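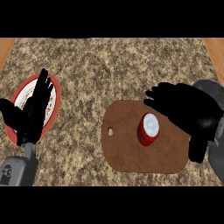
How to test a kitchen chore before you buy a robot for it

Posted 2022-02-24 by Kandov

Many people ask me if a two-armed robot can already clear a kitchen counter. My answer is: some parts, in simulation, with patience. In this tutorial I use the Sternum simulator with the free Anozie kitchen.

1. Choose one small chore. "Clean the kitchen" is too big. "Move the can off the cutting board" is good.

2. Use few objects. Each one must have its place written in the scene file.

3. Start every trial with both hands open.

4. Run 20 trials and write down each failure. Do not repair the settings in the middle.
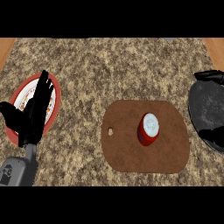
Right hand on the edge of the pan, left hand over the plate.

5. Change one thing only, for example the position of the pan, and run again.

In my last series I made 175 trials and 117 were good. Most of the bad ones were with the plate, where the fingers closed too early. A person would do this chore in 6 seconds, so for a home I would still wait. For the packing tables at our shop in Dridberg I am more hopeful, and I will test them in May.

Share 6 | 20 comments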